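Chapter 6
Cloth and Clothing in the Household Economy

Learning goals
After reading this chapter you should be able to explain how a household's spending on clothing is measured, describe the difference between the price of a garment and its cost per wear, and compare the main ways a garment leaves the home.

Key terms: durable good, semi-durable good, cost per wear, secondhand market, textile grade

In September, Hiwot Tesfamariam emptied the closets of her house in Dukville onto the living room floor. She was taking part in a study of household goods run by Lirklow College, and the instructions asked each family to list every piece of clothing it owned, down to single socks. The work started at nine on a Sunday morning and went on past dinner. Her final list, for a family of five, had 772 entries. Before she began she had guessed it would be less than half that.

Her result was close to the middle of the group. The largest list in the study, from a household in Medrano, came to 1539 pieces. Ilse Sperling, who designed the survey, had asked each family to write down its guess in advance, and most of the guesses were far too low. People tend to remember the clothes they wear and forget the ones they store.

Economists call clothing a semi-durable good. It lasts longer than food, which is used up at once, but usually not as long as a stove or a bed. This middle position makes it hard to measure. A family's grocery spending in one month tells us a good deal about what it ate that month. Its clothing spending in the same month tells us very little about what it wore. A coat bought this winter may be worn for ten years, and a shirt bought on sale may never be worn at all.
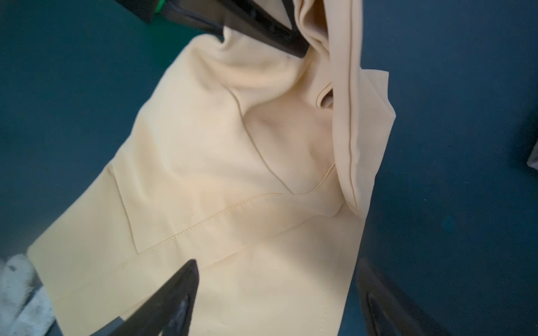
What is meant by cost per wear?
Cost per wear is the price of a garment divided by the number of times it is worn before it leaves the household. A $30 shirt worn 2 times has a cost per wear of $15, and the same shirt worn 30 times has a cost per wear of $1.

The measure has limits. It leaves out the cost of washing, drying, and mending, and it treats a wedding outfit the same way as a pair of work pants. Section 6.2 adds these costs one at a time, using laundry records kept by Elisa Longo for her household in Tastari.

The second half of the chapter follows clothing after its owner is done with it. Most garments take one of four paths: they are handed down, sold, donated, or thrown away. Handing down is the oldest of these and the hardest to study — no money changes hands and no receipt is written. Donation leaves a better record. At a sorting center, clothes are checked by hand and given a textile grade. The top grades go to resale, and the lower ones are cut into wiping cloths or shredded for padding. Ibsa Jemal, who managed a sorting floor in Medrano, describes the grading steps in Section 6.4.

We end with the question of repair. Lowri Howells compared the price of a basic zipper replacement with the price of a new jacket, and found that the answer depended mostly on whether someone in the home could sew. Her tables appear in Section 6.5.

Before You Read
1. Without looking, write down how many shirts you own. Then count them. Keep both numbers for use in Section 6.1.
2. Choose one garment you have had for at least a year and estimate its cost per wear.
3. Ask an older relative what happened to clothes that no longer fit when they were a child.

6.1 Counting What We Own

A household inventory is a list of goods held at one point in time. It differs from a spending diary, which records goods as they are bought. The two methods often give different pictures of the same family, and a careful study uses both.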